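Search this list: Go

Subject: Re: [teleop] ring task, remote sessions

On 17 November 2019 a list member wrote:
> Do you keep the demos where the operator stops
> partway? We have 333 and can't decide.

We keep them at Muvari, tagged. Our sim task uses a blue tray and a two-fingered gripper driven by remote control.

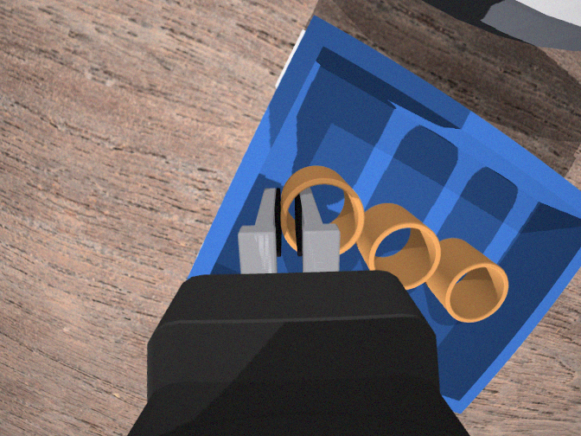
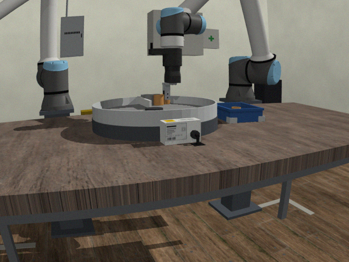 Gripper at the rings in the blue tray (first); the wider bench with both arms (second).

Slow down near the rings. Our new operators rush that part. We train on 500 demos and drop only the ones with lost tracking.

2 replies | Back to top | Contact list owner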